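Notes from the Break Room Table

July is when I finally get around to the things I said I'd do in April, and this year that meant learning to make decent lunches. I was spending 11 dollars a day at the sandwich place on Wendt Street, and my bank app had started sending me little charts about it. 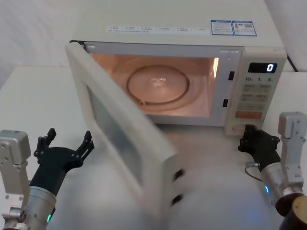 So I asked Araceli Trujillo, who has brought her own lunch every day I've known her, how she does it. Her answer was beans. She cooks a big pot when she gets home, freezes it flat in bags, and all week long she's just adding things to beans! I tried it and I'm a convert, though I did put in way too much cumin the first time (sorry to everyone on the second floor).

My other teacher has been Kazimiera Sadowski over at the Ranuvbridge office. She sent me her mother's cabbage and noodles, which takes 2 pans and a shocking amount of butter. I made it on a rainy evening and ate half of it standing up.
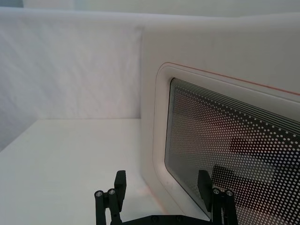
White wall, white floor, soft light.

I've also learned what doesn't keep. Cucumber goes sad overnight. Avocado, forget it. Rice is fine if you cool it fast and get it right into the fridge, and a spoonful of water before reheating brings it back nicely.

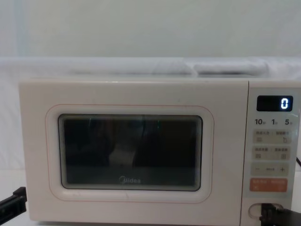
Dressing goes in its own jar, always. I lost a perfectly good tote bag to a lemon vinaigrette and I'm still a little sore about it.
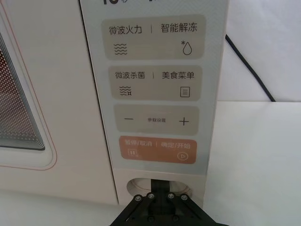 Leftover pasta is the one I'm still working on. Full blast turns the edges to leather, so now I go gentle and stir halfway - slower, but so much better. If your microwave has a separate power button, like the one with the wavy lines under its label here, it's worth getting to know. Mine at home went unused for years. Send me your recipes, especially anything with lentils, and I'll run a few next time.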